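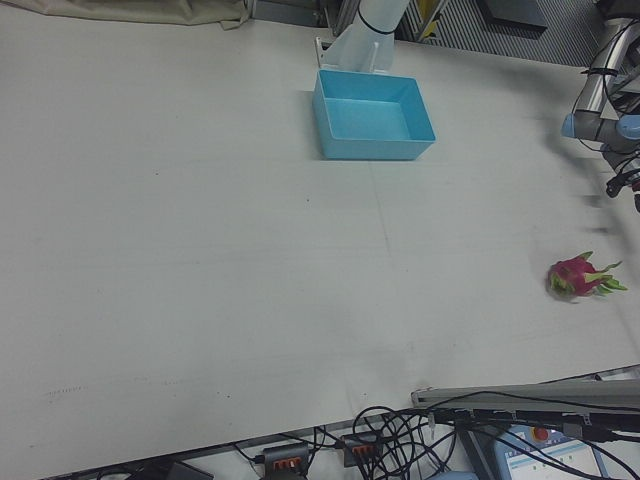

*A light-blue tray on a white tabletop.*

## Reading the papers, and what they leave out

Dear all,

I said in the December letter that I would try to write less about the press and more about everything else, and I lasted one month, so I'm sorry (a bit). The trouble is that our own local paper, the Dostutcombe Courier, has been on my mind ever since it ran that front page on the bus station, and so many of you wrote in about it that I'd feel rude letting it drop.

For those who missed it, the headline told us that residents were "furious" over the plan to move the stops to Pollari Road. I read the whole piece twice over with a pot of tea, hoping to meet the furious residents, and found one unnamed shopper who thought the new stops might be a bit of a walk. That was all the fury on offer! Further down, in the ninth paragraph, we learned that 2783 people had answered the council's survey, which struck me as rather a lot for a town our size, and yet there wasn't a word on what they had told it. I would have loved to know. I suspect most readers would.

The correction came the week after, tucked in on page 7 beside the crossword answers, and ran to two sentences. It said the paper was "happy to make clear" that no final decision had been taken. I'm always fond of that phrase, happy to make clear, as if they'd been longing to do it all along and were only waiting to be asked.

Now, I don't want to be unkind. I know from my own years at the Kutness Herald (long gone, and its lovely draughty office is a dentist's now) how these things happen. You have a page to fill by five, the person who knows the answer is at lunch, and someone upstairs wants a stronger word than "concerned". I wrote a few headlines in those days that I'd cross the street to avoid. But we did print our corrections on the page where the mistake had been, and I still think that's the decent way to go about it, even if it spoils a nice layout.

Several of you asked whether it's worth complaining. I think it is, so long as you keep it short and polite, quote the exact line you object to and say which day it ran. Write to the editor first and keep a copy. A reader in Hellwig did this over a story that had muddled up two primary schools, and the online version was put right before the weekend, with a note at the bottom saying so.

Next time I'd like to talk about letters pages, which I love far more than is sensible, and why so many have shrunk to a corner. If you've ever had a letter printed, or had one trimmed until it said the opposite of what you meant, do send it in. I read every one, though I'm slow to reply, as those of you still waiting from the autumn will know.

Warmly, and until next month

30 is a lot of days to go without a moan, so write sooner if you like.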